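# About Trurnix

We're a small team that builds and tests kitchen robots, and we spend most of our week trying to make them fail.

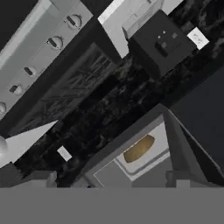 *Wrist view from our simulated kitchen: stove knobs, dark countertop, and a loaf-shaped item in its tray.*

Trurnix started because of a stove knob. Back when there were only four of us, we had an arm called Genard that could pick up bread, put it in a tray and carry the tray across a counter. It did this beautifully in simulation. It did it beautifully on the real counter too, right up until one evening in August when it swung back to its rest position, brushed the front of the range and turned a burner on.

The arm had no idea. As far as the log was concerned, the run was a success — bread in tray, tray in place, all green. Svenja Zürcher was at the bench, smelled gas and hit the stop. She shut the valve, opened the windows and sent everyone outside, and then we all stood in the parking lot talking so fast that none of us could finish a sentence.

No one was hurt. We lost the rest of that night, and then we lost a month, and it was the most useful month we've ever had!

## What we found

The planner treated the stove as one solid box. The knobs stick out past the front of that box, and the wrist was allowed to pass closer than they stick out. Worse, our scoring only looked at the thing being carried. Anything else the arm touched along the way simply wasn't recorded.

So we went back through the simulator and replayed all 1721 runs we had marked as passed, this time with every knob modeled as a part that could turn. In 196 of them the arm moved a knob. We had been celebrating those runs. (Svenja printed the list and taped it up by the coffee machine, and it's still there, a little stained.)

## What we do now

We test other people's kitchen arms, and our own, for the stuff that happens off to the side of the task. Our test set is called Trestier. It has 103 kitchen layouts so far, with knobs, outlets, appliances and oven doors put where real kitchens put them, and it grows whenever one of us visits a relative with a weird kitchen.

Every arm gets 300 runs per layout before we'll put it near a real counter. A run fails if the robot touches anything it wasn't asked to touch, even when the bread gets where it's going. On hardware we work with the gas shut off at the wall and a person within reach of the stop button, and there are no exceptions for demos.

We also write up our failures and send them to anyone who asks. The August report is the one people request most, and we love getting questions about it. A group at Alvarado read it, checked their own rest position and wrote back with a problem we'd missed completely: a sleeve cover on the wrist that made the arm wider than its model. That went into Trestier the same week.

## Who we are

Svenja runs testing and has the final say on whether an arm leaves simulation. The rest of us write planners, build layouts, fix grippers and argue about tray shapes. We eat a lot of toast.

If your robot has done something alarming in a kitchen, please tell us about it. Logs are great, and so is a plain description of what happened. We read all of them — usually out loud, over lunch.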